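Home Forums Kitchen & Table New Posts Search Log In

Tray for a small counter: worth it?

hadum_kid
Wen-hsiung Tse swears by eating off a tray. One plate, one fork, wipe it and you're done. I paid 16 bucks for a cream one and I'm not sold. It's one more thing to wash.

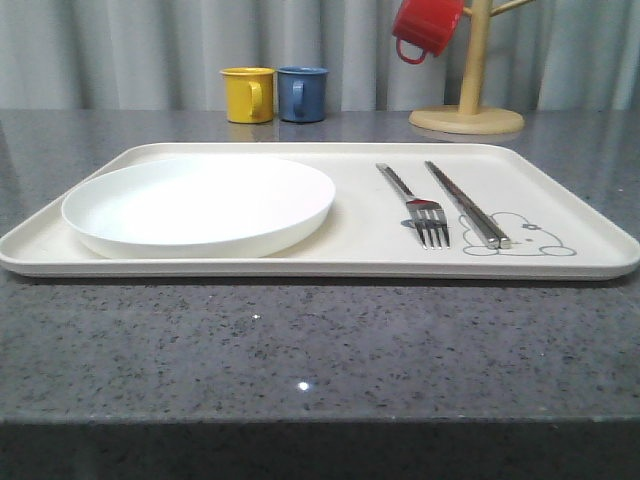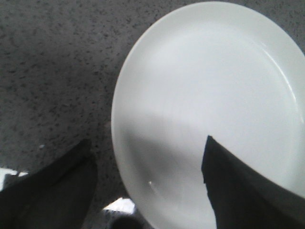
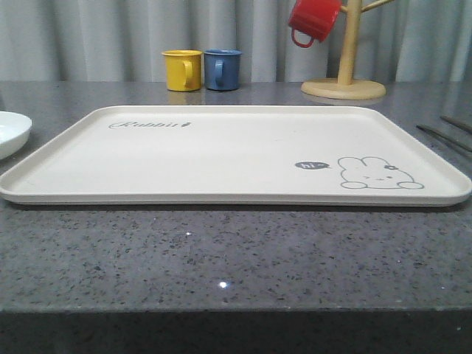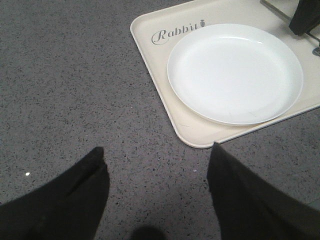
Same tray and speckled counter, plate on and off the tray.

Vasstead5
Too big. With the plate on it you've lost your counter. I'd take a cloth placemat.

tapio_h
Disagree. The rim catches soup, a placemat doesn't. Why a fork AND chopsticks though?

hadum_kid
Noodles and salad. The rim is pretty low — I wouldn't trust it with soup.

Vasstead5
And the rabbit says "hi~" until you put dinner on its face. How long does that print last?

hadum_kid
Seller said up to 3,000 washes. Who checked?

tapio_h
Mine's a Cundotum, 2 years old, print still fine. I hand wash.

Vasstead5
Two years of hand washing a tray. Placemat.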